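双臂操作实验课 讲义（四）：小型电子件的分拣与回盘
9月　整理：Ysaline Besnard　审阅：Selma Todorova

4.1 本次内容

前三讲处理的是刚性块体，抓取点可以由几何中心直接给出。本讲换成电路板和线束。电路板薄，边缘不规则，元件面不允许受压；线束没有固定外形，同一根线两次放下，姿态不会相同。上一讲的抓取点计算方法只能用于电路板，且需要修改。

实验分两个方向。A 方向为分拣：零件从中央料盘取出，放入两侧料箱。B 方向为回盘：零件从料箱取出，放回料盘。两个方向使用同一套标定文件，评分分开计算。各组先做 A，A 方向通过后再申请 B 方向的机时。

4.2 台面与坐标

台面由两块白色面板拼成，拼缝取作世界坐标系的 Y 轴，远端为正。料盘放在两组料箱之间，长边与 X 轴平行。料箱左右各两只，编号 L1、L2、R1、R2，1 为远端，2 为近端。同侧两只料箱首尾相接，接触处的箱沿高于箱底，路径规划时按障碍处理。

料盘为不锈钢，反光强，直接做深度分割时盘沿会出现空洞。盘底垫白纸，作用是提供均匀背景。纸张须放平，四周留出的金属边不参与分割，掩膜文件里已经剔除。更换白纸后应重新采集一帧背景。

料箱内壁同样有高光。箱内零件的检测阈值与盘内不同，配置文件中分列两项，不要互相复制。
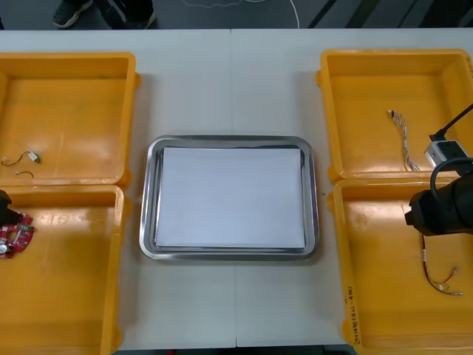
4.3 零件表

P1　圆形红色电路板，外缘有缺口，中部有孔。夹持外缘，避开缺口。
P2　多色线束，一端为小型连接器。夹持线身，不夹连接器。
P3　双绞线，一端为黑色小连接器。抓取方向与线身局部切线垂直。
P4　带浅色连接器的短线。质量最小，容易被夹爪带偏。

P1 与 P2 的摆放关系需要单独说明。P2 的一端常贴近 P1 边缘，俯视时两者轮廓相连，分割结果会合并成一个连通域。Husar 的默认分割模块不处理这种情况，各组须自行加一步颜色分离。红色板面与线束中的红色线芯色相接近，只用色相通道分不开，建议同时使用局部宽度：板面的局部宽度远大于线芯，做一次形态学开运算即可将两者断开。核的大小由各组根据标定后的像素比例确定，写入报告。

4.4 初始状态检查

A 方向开始前，逐项确认：
（1）四只料箱内无零件；
（2）零件全部位于白纸范围内，相互间留有空隙；
（3）两臂夹爪处于张开状态，位于料盘区域之外；
（4）臂上线缆未压在箱沿或夹爪下方；
（5）急停按钮已复位，操作者手部离开台面。

检查由组内非编程成员执行，结果记入实验记录。未通过检查的试次不计分，也不计入次数。 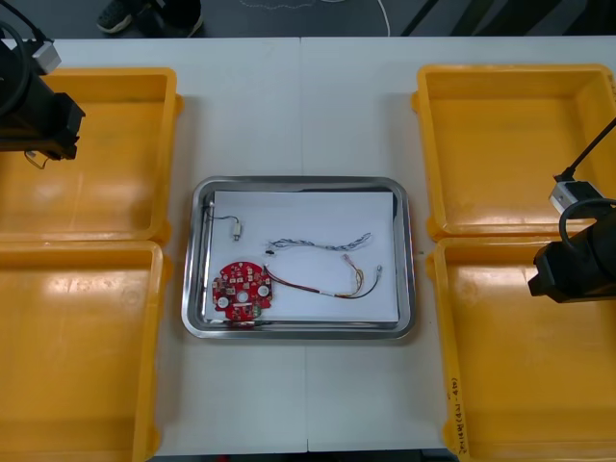

图2　料盘与两侧料箱，零件置于盘内白纸上

4.5 抓取流程

单次抓取分为接近、下降、闭合、提升、转移、释放六段。接近段高度取纸面以上 30 mm，下降段限速 20 mm/s，力阈值触发后立即停止下降并闭合夹爪。提升段先垂直上升，到达转移高度后才允许水平运动。过早水平运动会使线束尾端扫过电路板，Živko Kneževič 组在上一轮试次中的失分主要出在这里。

转移高度由箱沿高度和零件下垂长度共同决定。P1 的下垂长度取零，P2、P3 的下垂长度按夹持点到较远一端的线长计算。夹持点越靠近线身中部，下垂越短，但两端同时摆动，释放后的落点散布变大。两种取法都可以，报告中须给出选择依据。

释放时夹爪末端应低于箱沿。在箱沿以上释放电路板视为跌落，该试次记零分。

4.6 双臂分工

最简单的分工是以拼缝为界，左臂负责 X 为负的区域，右臂负责 X 为正的区域。缺点是跨缝的长线束归属不明确。课上采用的规则如下：以夹持点所在侧为准；夹持点距拼缝小于 10 mm 时，由当前空闲的一臂执行；两臂均空闲时由右臂执行。

任一时刻只允许一臂进入料盘上方区域。互斥锁由 Husar 的调度节点提供，申请与释放必须成对出现。程序异常退出时锁不会自动释放，须手动调用复位服务，复位前确认两臂均已停止。

调试阶段可以只启用一臂，另一臂退回停靠位并断使能。单臂调试的结果不能作为双臂成绩提交。
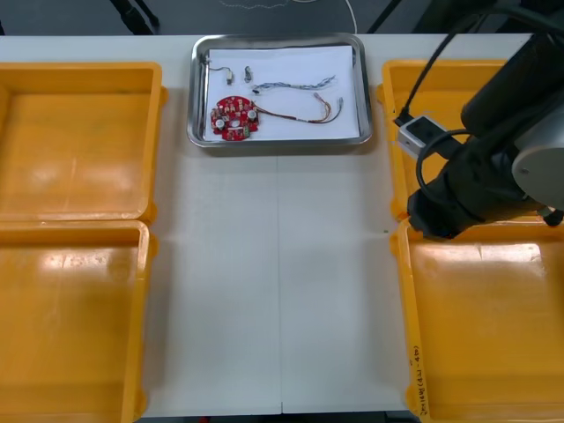 线束释放后仍会有小幅回弹。若下一次抓取目标与其相邻，应在释放后重新采集一帧图像，不能沿用上一帧的检测结果。采集前互斥锁须已释放，夹爪已离开视野中的料盘部分，否则掩膜会把夹爪边缘识别为线状零件。

4.7 记录与评分

每组每个方向提交 20 个试次。每个试次记录零件编号、执行臂、夹持点坐标、目标料箱、结果代码。结果代码分为：0 成功，1 未夹起，2 途中掉落，3 落点错误，4 碰撞停机，5 人工中止。代码 4 与代码 5 须附文字说明。

人工介入后不得继续原试次。用手拨正零件、压平白纸、移动料箱，均属于人工介入。

成功率之外，另计抓取次序的合理性。要求先取与其他零件无接触者，再取轮廓相连者。次序由程序在线给出，事先写死的次序不得分。
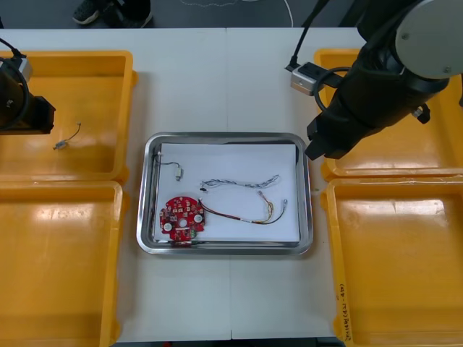
4.8 常见问题

短线 P4 连续夹空：多为下降终点偏高。先检查纸面高度，再检查力阈值零点。纸面高度以料盘内实测为准，不能用台面高度加盘底厚度推算。

线束检测成多段：线芯之间张开时，骨架提取会产生分叉。取最长路径作为主线，夹持点只在主线上选取，避开分叉点。

夹爪线缆缠绕：腕关节累计转角超限。回停靠位时按原方向反转，不要走最短路径。

4.9 课后作业

1. 给出 P1 外缘可夹持区间的计算方法，并说明缺口处如何排除。
2. 推导 P2 的最小转移高度，设线身不可伸长，忽略弯曲刚度。
3. 修改互斥锁的申请逻辑，使异常退出后另一臂仍可安全继续。附状态图。

报告提交至 Plestano 课程页，截止时间为课程表所列当日 19 时。

读者留言

Ikechukwu Babalola：4.6 节的 10 mm 是指夹持点到拼缝的水平距离，还是夹爪外廓到拼缝的距离？两种理解下我们组的归属结果不一样。

Ysaline Besnard：夹持点，水平距离。下一版会在文中补上。

Thanasis Christodoulou：开运算对板子有效，但核取大了以后，板缘缺口会被改掉，第 1 题的区间随之偏移。建议断开之后用原始掩膜恢复一次轮廓。

Živko Kneževič：我们组后来把水平运动的起始条件改成了读实际高度，之前用的是指令高度。代码放在组内仓库，需要的可以来要。

联系：Cendov 实验室教学组　|　© Cendov 双臂操作实验课　|　返回顶部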